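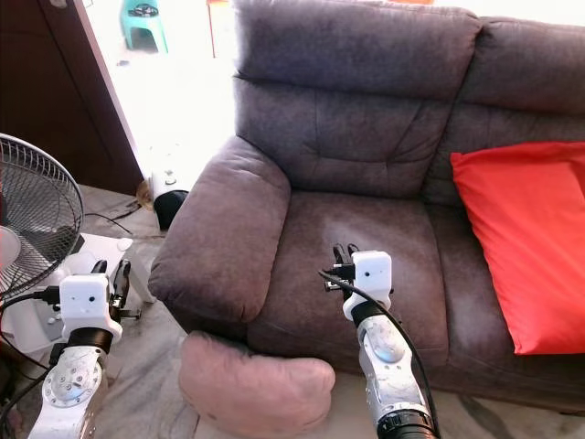

**The lounge at Clamwood - what we do with the sofas**

Many of you asked at the last residents' evening if we will buy new sofas for the lounge. The short answer is no, not this year. A new sofa of the same size was offered to us for 2,292 pounds without delivery, and we prefer to keep this money for the windows on the garden side. The old ones are still strong. The frames do not move and the seats are comfortable, only the fabric looks tired.

So we ask for a little help from everybody who sits there.

The fabric is of the kind that shows every hand and every elbow. If you brush it in one direction with a soft clothes brush, the light patches become much less visible. Please do not use a wet sponge. Mrs Dambrauskienė tried it on the small armchair in the television corner and the mark is there until today. She gave me permission to write this.

The back cushions get deep creases when people lean on them the whole evening. When you stand up, please beat them two or three times with the flat hand and pull the cover straight at the seam. It takes less than a minute.

About the loose cushions I have had the most letters. They belong on the sofa and not on the floor, and when you leave the room please put them back, upright, against the backrest. The covers with a shiny fabric must be washed at 30 degrees or less, inside out, and never put in the dryer. The soft ones become lumpy after washing - you can shake them and press them with both hands while they dry, and the filling goes back to its place, more or less.

On Thu 24 June a man from Budell comes to clean the upholstery with his own machine. The lounge is closed from 9 in the morning and the seats will need the night to dry. It costs 90 pounds for everything, and it is paid from the house money. Please take your books, glasses and knitting from between the cushions before this day. Last time we found 28 coins and one hearing aid.

If you have spare cushion covers at home, 45 or 50 centimetres, any colour, you can leave them in the box next to the Girnov piano. We will look again at the question of new sofas in September.

Irfan Sandhu, house office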